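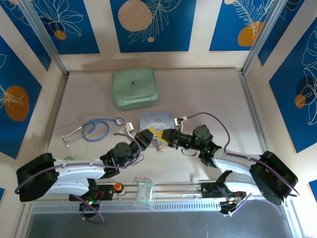 I don't buy the claim that patterned walls make a small room feel bigger. Skadby has been pushing that line since July and all I've seen for it is their own brochure. Leaves and circles on blue, on three sides, like the panels at the top of this message, look fine to me behind a pale tabletop. Would I want to eat breakfast inside them for 15 years? No.

Lists > Small Rooms > Wall coverings > Rinlow vs. paint

On 21st March Mirta Ibarra wrote:
> The Rinlow paper came to 829 for the hallway, paste included.
> Vivek says paint would have been 500 and I'd have been bored
> with it by summer. The hall feels wider already. Has anyone
> else tried a big print in a narrow space?

Wider than what, Mirta? Did you take the coat rack out when you papered? Most people do, and then the paper gets the credit. I'd put the rack back for a month and ask again.

Also, 829 for one hallway is a lot. I did mine in plain Luangrath white, 4 cans, and had paint left over for the closet. If Vivek Sengar still has the Gemia sample book, I'd like to see how the seams look in daylight before I take anything back.

This site uses cookies to remember your list settings. Accept | Manage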